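The planner broke again on Monday, at ten past four, and I said a word I'd promised the cleaners at Bendow I'd stop saying. Run 663. I'd been so proud of run 662!

You have to understand that Tedesco is my baby. It's only a motion planner – it takes two arms and a cable and works out who should go where – but I've written every line of it, and on bad days I talk to it. That afternoon it was sulking. It would bring the left arm round beautifully, then sit there thinking, as if it had come into a room and forgotten why.

So I pulled my chair up and read the log backwards, which is how my gran read novels. Six lines from the bottom there it was. Tedesco had found 1,776 ways to close the gap and couldn't choose between them, because I'd given them all the same cost. Poor thing. I get like that with sandwiches.

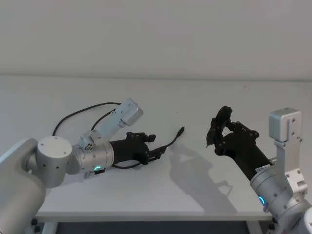
Two arms, one plug, and a gap to plan across. 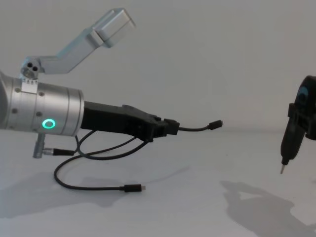
I added a tiny penalty for turning the wrist, saved it, and went to make tea before I pressed go. I always do that. The Ekgate office rang while the kettle was on, wanting to know if we'd be ready for April, and I said yes in the voice I use for dentists.

Then I carried my mug back, sat down and typed 664.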